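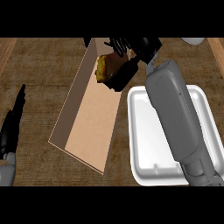
D'où viennent les fiches de films de Clirnimeo ? De mes propres visionnages, plus ceux de Raíssa Batista, qui regarde bien plus de comédies romantiques que moi – et qui les note mieux !

Clirnimeo, version 2
Dernière mise à jour : 4 octobre 2020

Bon, je reprends le README de zéro, l'ancien ne collait plus du tout au contenu. Le jeu regroupe 177 fiches de films sentimentaux sortis directement en streaming, une ligne par film, dans le fichier fiches.csv (UTF-8, séparateur point-virgule, pardon pour ceux qui préfèrent la virgule).

Les colonnes
titre : le titre français, ou l'original s'il n'y en a pas
duree : en minutes, générique compris
decor : île, petite ville, station de ski, vignoble, autre
metier_heroine : texte libre, donc orthographe variable
retour_au_pays : oui / non
note : de 0 à 4, sans demi-points
resume : quelques phrases écrites par nous, fin du film incluse (attention aux spoilers !)

Ce qui cloche encore
La colonne decor mélange le lieu de l'histoire et le lieu de tournage pour les fiches les plus anciennes. Dirceu Sampaio a commencé à corriger ça dans la branche bramier, je fusionnerai en novembre si tout va bien. Les téléfilms de Noël sont surreprésentés – j'assume, j'adore ça.

Licence
Usage libre pour les textes, citez juste Clirnimeo quelque part. Pour signaler une erreur, ouvrez un ticket avec le titre du film et la colonne concernée.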